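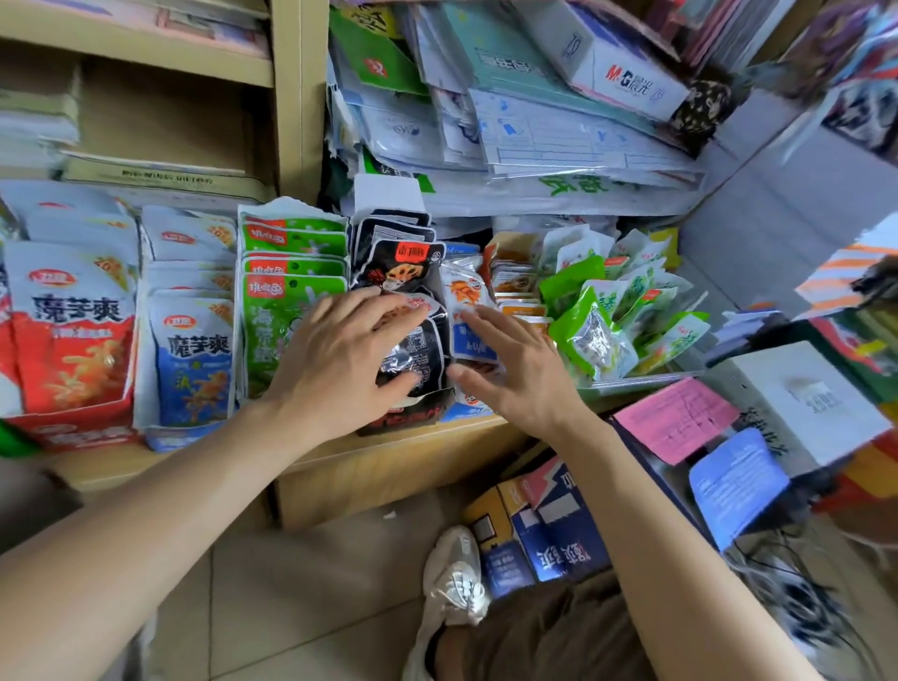
ホーム　データ　機材　文書　問い合わせ

このページを印刷　メールで送る

Grirkham 棚作業データ README(機材計画つき)

最終更新: 2021年3月8日
管理: Aoife Lenihan(Jitus プロジェクト)

概要

Grirkham は、小さな店の商品棚に両手を伸ばして行う作業を、頭部の高さの視点から収めた動画データである。収録クリップは3,483本。Jitus では、棚の補充と整頓を行う双腕ロボットの導入を検討しており、その機材を選ぶ根拠としてこのデータを使っている。

この文書はデータの説明書と購入計画を兼ねる。データだけを使う人は「ファイル構成」と「注釈」を読めば足りる。予算の確認が目的の人は「購入計画」から読んでよい。

対象とする作業

棚の上の小袋を押さえる、寄せる、取り出す、立て直す。片手で列を押さえ、もう片方の手を隣の列に広げるような、左右の手が別々の働きをする場面を重視した。商品は菓子の小袋が中心で、「魔芋爽」のこんにゃく菓子のように紙箱に立てて並ぶものもあれば、中身の透ける袋が浅い容器の縁からこぼれているものもある。

陳列は収録のために整えていない。菓子のすぐ上に封筒や紙類が不揃いに積まれ、脇に紙の箱やケーブルがある棚も、そのまま対象に含めた。機材を選ぶときに問題になるのは、多くの場合こうした周囲の物との干渉である。

含まないもの

冷蔵ケース、吊り下げ陳列、レジまわりの作業は含まない。瓶や缶はごく少なく、評価には使わないこと。重量の計測値はない。袋の硬さについても数値はなく、注釈者の判断による区分だけがある。

ファイル構成

clips/　動画本体
labels/　クリップごとの注釈
splits/　学習用、検証用、評価用の一覧
shelf/　棚の寸法表と材質の記録
budget/　見積書の写しと購入計画の表

splits は店単位で分けてある。同じ店のクリップが学習用と評価用の両方に入ることはない。独自に分け直す場合も、この原則は守ってほしい。クリップ単位で無作為に分けると、背景の紙類や棚板の色を手がかりに高い値が出てしまう。

budget/ の見積書は外部に公開していない。配布版では空のフォルダになっている。

注釈

各クリップには次の項目を付けた。

動作: 押さえる、寄せる、つかむ、立てる、戻す
手: 左、右、両方
包装: 軟らかい袋、硬い袋、紙箱、その他
密度: 疎、中、密
遮蔽: 手が対象の袋を隠している度合い

包装の文字は書き起こしていない。手で隠れて読めない袋が多く、銘柄を当てる用途には向かない。銘柄が必要な場合は別途ラベルを作ること。

遮蔽の判定は注釈者によって差が出やすい。袋の下半分が手に隠れている場合は「中」、対象の袋がほぼ見えない場合は「強」とした。初期に付けた注釈にはこの基準が反映されていないものが残っている。labels/ の revision 欄が空のクリップがそれに当たる。

機材選定への使い方

購入の検討では、データから次の三つの条件を引き出した。

条件1　手先の厚み
小袋が密に詰まった列では、袋と袋の間に指を入れる余裕がほとんどない。平たい面で押さえる動作と、薄い先端で一枚だけ引き出す動作の両方が要る。標準品の二指グリッパーをそのまま使う案は、密度「密」の区分で外した。

条件2　腕の進入角度
左右の腕が斜めに入り、棚の中央で近づく姿勢が多い。腕の根元の間隔が狭い機種では、肘が棚の側板や隣の荷物に当たる。カタログの可搬重量より、この姿勢を保てるかどうかを先に確認する。

条件3　床まわり
棚の下の床に段ボール箱が置かれていることがある。台車の足が大きい機種は棚に寄せられない。棚の前の通路幅だけを測って台車を選ぶと、納品後に困る。

購入計画

今期の上限は3,000ユーロとする。この額には双腕本体を含めない。本体は来期の予算で扱い、今期は本体を選ぶための試験に必要なものだけを買う。

第一段階: 模擬棚
木製の棚板、浅い容器、陳列用の紙箱。Bustgate の中古什器から選ぶ。新品の必要はなく、棚板に少し反りがあっても使う。空の袋は実物と挙動が違うため、菓子は中身の入ったものを買い、消耗品費に計上する。

第二段階: 指先の交換部品
薄板型と平面型を各一組。Moynihan の標準取付板に合うものに限る。取付板の規格を混ぜると、本体が決まった後で買い直しになる。摩耗を見るため、薄板型には予備を付ける。

第三段階: 計測用の小物
はかり、目盛り付きの定規、照明スタンド。照明は手元にあるもので足りるか先に試し、足りない場合だけ買う。

三段階を同時に発注しないこと。模擬棚で一週間試してから、第二段階の寸法を確定する。第二段階の納期は40日と見積書にあるため、発注が遅れると8月の本体選定に間に合わない。

買わないもの

吸着式の手先は今期見送る。半透明の薄い袋では表面にしわが寄りやすく、紙の詰まった棚では配管の取り回しも難しい。評価機を無償で借りられる場合に限り、試験の対象に加える。

三次元センサーの追加も見送る。現在の頭部カメラと同じ視点での比較を先に終える。途中で視点を変えると、Grirkham の評価用クリップと結果を並べられなくなる。

費用の見落としが出やすい項目

取付板の加工費、輸送費、返品時の送料は見積書の本体欄に入っていないことがある。budget/ の表では別の列に分けた。列を足し忘れて上限を超えた例が前期にあったので、発注前に合計欄の数式を確認すること。

保守契約は本体と一緒に検討する。指先の部品だけに保守を付ける提案は断ってよい。

菓子の購入費は金額が小さいが、袋が傷むたびに入れ替えるため回数が多い。領収書は月ごとにまとめて提出する。

既知の問題

視点が作業者の動きに合わせて揺れるため、画面の端の物体はぼやけることが多い。端に写った物の注釈は信頼度が低い。

右手が前に出るクリップが左手より多い。左右の性能を比べる場合は、splits/ にある balanced の一覧を使う。

作業者の足や床が写るクリップがある。床の領域は作業対象ではないので、把持候補の学習からは除くことを勧める。

一部のクリップでは、手が対象に触れているか、すぐ手前にあるだけかを判別できない。contact 欄が unknown になっているものは、成功率の計算に入れないこと。

利用条件

研究と社内評価に使える。再配布は管理者の許可が必要。写り込んだ手書きの文字や書類を読み取り、個人や店を特定する目的で使ってはならない。包装に写る商標はそれぞれの権利者に属する。

変更の提案

注釈の誤りは、クリップ番号と該当する項目を書いて Aoife Lenihan まで送ること。機材の提案には、取付板の規格、手先の厚み、納期を必ず添える。価格だけの提案は受け付けていない。

関連文書

模擬棚の寸法表と組み立て手順
Moynihan 取付板の適合一覧
Jitus 発注申請の書き方
指先部品の摩耗記録
Grirkham 注釈基準の改訂履歴

このページを印刷　メールで送る

前へ　次へ　ページの先頭へ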